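双腕ロボットの組立セルを導入するときの予算の立て方

公開:2021年4月14日
執筆:Etenesh Chala(Climarov 設備計画担当)

小物家具の組立に双腕ロボットを1セル入れる場合の、見積もり依頼から発注までの手順をまとめます。対象は、これまで手作業だけで組立をしてきた工場や作業所で、設備の購入を初めて担当する方です。大型の産業用ロボットや安全柵を伴うラインは扱いません。

費用の考え方は、本体、手先、作業台まわり、立ち上げ工数、保守の五つに分けるのが基本です。本体価格だけで比較表を作ると、あとで必ず作り直しになります。私も最初の年に一度やり直しました。

手順1 対象作業を一つに絞る

見積もりを依頼する前に、ロボットにさせる作業を一つだけ決めます。「組立全般」と書いた依頼書を送ると、販売店は余裕を見た大きな構成を返してきます。金額も高くなり、各社の条件がそろわないので比較もできません。

依頼書には次の項目を書きます。

・部品の名前、材質、外形寸法、重さ
・部品が置かれる向きと置き場所
・動作の順序(つかむ、運ぶ、合わせる、回す、放す)
・1個あたりの目標時間
・失敗したときに人が手を出してよいかどうか

最後の項目は書き忘れが多いところです。人が途中で直してよい工程と、完全に無人でなければならない工程では、センサーの構成がまったく違います。Brollico に最初に依頼したときはこの一行がなかったため、無人前提の構成で見積もりが戻ってきました。書き直して再依頼し、返事が来るまでにさらに時間がかかりました。

手順2 作業を動作に分けて、必要な機能を書き出す

本体の選定に入る前に、作業を動作の単位まで分解します。紙に書くだけで十分です。動作ごとに「片腕でできるか」「両腕が要るか」「手首の回転がどれだけ要るか」を記入します。

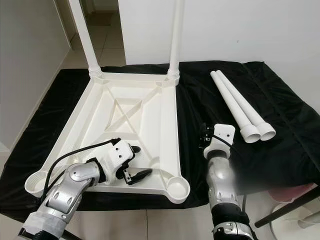 見積もりの差が一番出やすいのは、ねじ込みの動作です。押しつけながら回す動作は、持ち上げて置く動作に比べて、手先にも制御にも条件が多く付きます。脚をねじ込むスツールや小さなテーブルであれば、部品をつかむ、受け口の位置に合わせる、軸をまっすぐに保つ、回す、締まり具合を判断する、という順に分けます。作業の途中の状態も依頼書に入れてください。奥の二隅には脚が付いていて、手前の二隅は受け口が空いたまま、残りの脚2本が右側に並べて寝かせてある、というような状態です。この段階では、立っている脚を避けながら腕を動かす必要があります。何も付いていない状態だけを伝えると、干渉の検討が抜けた見積もりになります。

手首の回転範囲は仕様書の数字で必ず確認します。一度に回しきれない機種では、回して、放して、持ち直す動作が入ります。持ち直しの回数だけ1個あたりの時間が延び、位置ずれの機会も増えます。時間の見積もりは、持ち直しを含めた値で出してもらってください。

手順3 本体以外の費目を拾う

見積書の一枚目に載るのは本体と制御装置です。それ以外の費目は、こちらから聞かないと出てこないことがあります。当社の確認表から、金額への影響が大きい順に挙げます。

手先(グリッパー)
標準品で部品をつかめるかどうかを最初に確認します。円筒の部品と板状の部品を同じ指でつかむ場合、指先だけ作り直すことがよくあります。指先は消耗品として扱い、予備を一組、初回の発注に含めます。取付部品を自社の3Dプリンターで作る場合も、材料費と設計の時間を計上してください。社内で作ったものを無償として扱うと、二台目の予算が合わなくなります。

作業台と敷物
台の高さは腕の届く範囲から決まります。既存の台を流用するなら、天板の高さ、奥行き、耐荷重を測って販売店に渡します。敷物は部品の傷防止になり、白い部品に濃い色を合わせればカメラで輪郭を取りやすくなります。布はしわが寄って動くことがあるので、端を固定する金具も一緒に買います。金額は小さいものですが、項目がないと担当者が立て替えることになります。

カメラと照明
手先を見るカメラと、台全体を見るカメラは別の費目にします。照明は、窓の光が入る部屋かどうかで変わります。現地を見ないで出された照明の見積もりは、仮の金額として扱ってください。

ケーブルの取り回し
手首から後ろへ流れるケーブルは、組み立てた部品に引っかかることがあります。クランプと保護材、それに交換用ケーブル一式を予算に入れます。Tultlow の見積もりにはケーブル交換の作業費が別行で載っていて、比較するときに助かりました。載っていない会社には個別に問い合わせます。

電源と床
壁のコンセントで足りるか、専用回路が要るかを電気担当に確認します。賃貸の建物では、床へのアンカー固定に貸主の承諾が必要な場合があります。工事の有無は納期にも影響するので、早めに聞いてください。

手順4 立ち上げ工数を時間で見積もる

教示、調整、試運転にかかる人の時間は、設備費とは別の表に書きます。当社では1セルの立ち上げに60時間を計上しています。内訳は、据え付けと接続、動作の教示、失敗例への対応、担当者への引き継ぎです。

60時間のうち最も長いのは失敗例への対応です。部品が少し斜めに置かれている、ねじの入り口が合わない、押した拍子に台の上で部品がずれる、といった場合を一つずつ潰していきます。

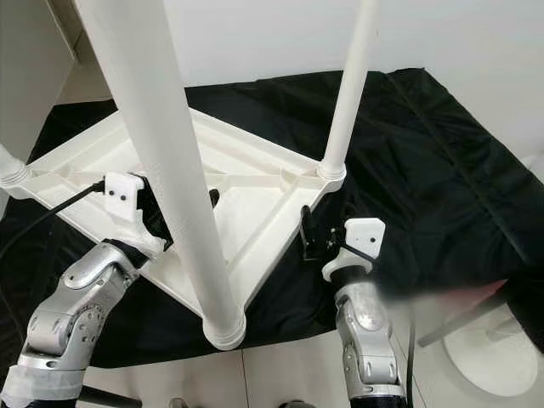 販売店の技術者が来る日数は契約で決まっているため、失敗例への対応は社内の担当者が引き継ぐことになります。その担当者の通常業務を誰が代わるのかまで、計画書に書いておきます。当社では Shufen Du がこの表を管理していて、代わりの人が決まっていない計画は差し戻しになります。

両腕を使う作業では、一方の腕が部品を押さえ、もう一方が作業する場合と、両方で部品を支えて向きを変える場合があります。この二つは教示の手間が違うので、工数も別々に見積もります。向きを変える動作が不要になるように部品の置き方を変えられるなら、そのほうが安く済みます。設備を買い足す前に、置き方の変更を一度試してください。

手順5 見積もりを同じ表に並べる

各社の見積書は書式がそろっていません。そのまま横に並べず、自社の表に転記します。列は会社名、行は手順3の費目と手順4の工数です。空欄は「含まない」のか「書いていない」のかを問い合わせ、どちらかを記入します。空欄のまま稟議に出さないでください。

前回は Brollico、Tultlow、Hassanpour の三社で比較しました。本体価格の順位と、費目をすべて埋めたあとの順位は一致しませんでした。Hassanpour は本体が高めでしたが、指先の予備と教示の支援が含まれていたため、総額では真ん中に来ました。

表の下には前提条件を書きます。

・稼働時間の前提(当社は年間800時間で計算)
・見積もりの有効期限
・納期の起算日(発注日か、仕様確定日か)
・検収の条件

納期は発注から90日と書かれていても、起算日が仕様確定日であれば、部品の図面を渡すのが遅れた分だけ後ろにずれます。工事や人の手配を発注日から数えて組んでしまうと、担当者の予定がすべて空振りになります。

手順6 検収の条件を発注前に決める

検収は、実際の部品を使って行う条件にします。販売店の標準部品での動作確認だけでは、自社の部品での成否がわかりません。条件には、連続して行う組立の個数、許容する失敗の数、人が手を出した場合の数え方、締め付けの確認方法を入れます。

検収に使う部品はこちらで用意します。ねじ込み式の樹脂部品は、繰り返し組んで外すうちに山が傷むので、試運転用と検収用を分けて購入します。この部品代も予算表に一行入れてください。試運転で傷んだ部品を検収に回すと、失敗の原因が部品なのか設備なのか切り分けられなくなります。

手順7 保守費を初年度から入れる

初年度は保証期間なので保守費はゼロ、とする計画をよく見かけます。保証の対象は多くの場合、本体と制御装置だけです。指先、ケーブル、敷物、カメラの固定具は対象外になるので、初年度から消耗品費として計上します。

二年目以降は、保守契約を結ぶ場合と、都度払いにする場合の両方を計算しておきます。都度払いを選ぶなら、出張費の単価と、技術者が来るまでの日数を書面でもらってください。止まっている間は手作業に戻すことになるので、治具と手工具は処分せずに保管します。保管場所の棚も、必要なら同じ予算に入れます。

予算表の原本は一つのファイルにまとめ、変更した日付と変更者を欄外に残してください。二台目を検討するときは、このファイルを複製し、実績値を入れた列を横に足すところから始めます。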